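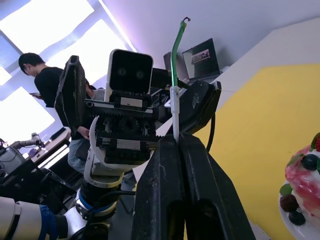

Aileen Fajardo 님은 로봇 팔이 들어온 뒤로 일이 줄기는커녕 이름만 바뀌었다고 댓글을 남기셨다. 예전에는 케이크를 만들었는데 요즘은 로봇이 케이크를 만들 수 있게 자리를 만든다는 것이다. 지난번 글에 달린 댓글 중에 제일 공감이 갔다.

나는 노스소프(Nosthorpe)의 작은 디저트 작업실에서 마무리 장식을 맡고 있다. 업체 설명회에서는 장식 공정이 한 시간에 74개까지 나온다고 했다. 우리 작업대에서 그 숫자를 본 적은 없다. 그래도 들어온 기계를 내보낼 권한은 나한테 없으니, 같이 일하면서 덜 고생하는 요령이나 적어 둔다.

1. 접시 자리를 먼저 정한다
도마 밑면에 젖은 행주를 깔고, 접시 놓을 자리는 마스킹 테이프로 표시한다. 사람은 접시가 손가락 한 마디쯤 밀려 있어도 알아서 맞춘다. 로봇한테 그걸 기대했다가 크림 옆구리가 파인 케이크를 여러 번 먹었다. 직원 간식으로는 훌륭했다.

2. 과일은 물기부터 뺀다
딸기와 블루베리는 씻어서 키친타월 위에 30분 정도 펼쳐 둔다. 물기가 남으면 크림 위에서 미끄러지고, 그러면 결국 사람이 핀셋을 들고 간다. 민트 잎은 맨 마지막에 올린다. 일찍 올리면 축 처진다.

3. 가는 막대는 여유 있게
초나 꼬치처럼 가는 것은 부러지거나 굴러가기 쉽다. 지난달 소모품 장부를 보니 102개를 버렸다. 그중 기계 탓이 얼마고 우리 탓이 얼마인지는 장부에 안 나온다. 관리자는 우리 탓이라고 생각하는 눈치다.
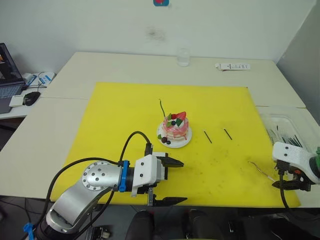 읽는 시간 3분 · 1,256자

4. 노란 도마는 얼룩을 오래 두지 않는다
베리 즙은 마르기 전에 닦는 게 제일이고, 이미 물들었으면 베이킹소다를 물에 개어 십 분 올려 두었다가 문지른다. 기계 쪽 담당자는 작업 도중에 도마를 건드리는 걸 싫어한다. 나는 쉬는 시간에 닦겠다고 미리 말해 두는 쪽으로 타협했다. 식품에 닿는 도마라면 마지막에 끓인 물을 한 번 부어 준다(재질이 견디는지는 확인하고).

5. 케이블 근처에는 컵을 두지 않는다
말 안 해도 알 것 같지만 다들 한 번씩 한다. 물이든 시럽이든 마찬가지다.

6. 준비 시간을 따로 적는다
이게 제일 하고 싶던 얘기다. 기계가 움직인 시간은 자동으로 기록되는데, 그 앞뒤로 사람이 재료를 줄 세우고 떨어진 걸 줍고 다시 닦는 시간은 어디에도 안 남는다. 우리는 토요일마다 종이에 적기 시작했고, 한 달 치를 더하니 약 600분이었다. 그걸 보여 주고서야 근무표에 '준비' 칸이 생겼다. 시급은 그대로다.

손목이 좀 편해졌다는 동료도 있다. 같은 동작을 덜 하니까 그럴 만하다. 다만 그 동료가 이제 막 들어온 사람한테 짤주머니 잡는 법을 가르칠 일이 없어진 것도 사실이고, 나는 그쪽이 더 걸린다. 기계가 서는 날에는 누가 장식을 하나. 설명회 때 물어봤더니 잘 안 선다고만 했다.

다음에는 크림 온도 얘기를 쓰려고 한다. 준비 시간을 적어 본 분이 있으면 댓글로 알려 주시길.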